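## "I never throw a good bag away"

*Wednesday, December 7, 2022*

I'd been told that the woman who runs the packing side of Briltum could talk about plastic bags for an hour. She managed nearly two, and I enjoyed it far more than I'd expected to!

She started in March with 27 orders and a borrowed set of scales. Now she sends out 300 parcels a month, mostly small spare parts, and every one of them goes in a clear bag first.

"People want to see what they've got before they open it," she told me. "If it's in a brown envelope they ring me up. If it's in a clear bag they don't."

She tried Uliline bags for a while (too stiff, she says, and noisy) and then moved over to Avero, which she likes because they fold flat again after you've had your hand in them.

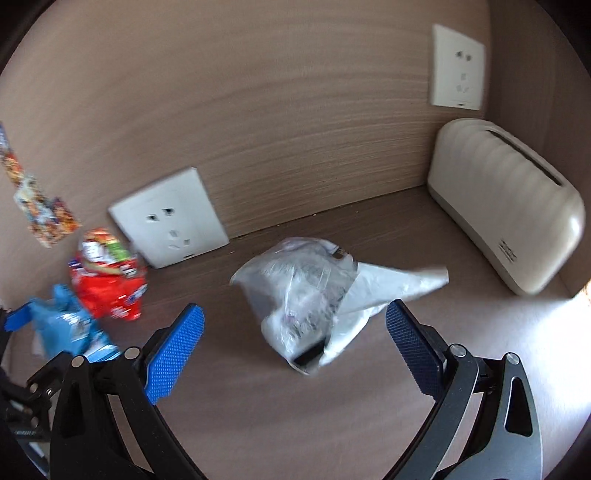

I asked what she does with the ones that come back crumpled. She looked a bit shocked that I'd need to ask.

"Smooth it out, check the corners, use it again for my own bits. I've got 13 in the drawer at home with buttons in."

And her table? She's fussy about that too. Tissues within reach, sockets close by for the label printer, and no mugs – she lost 3 orders to a cup of tea in the spring and still sounds cross about it.

"Tea goes on the windowsill," she said, and then went to put the kettle on.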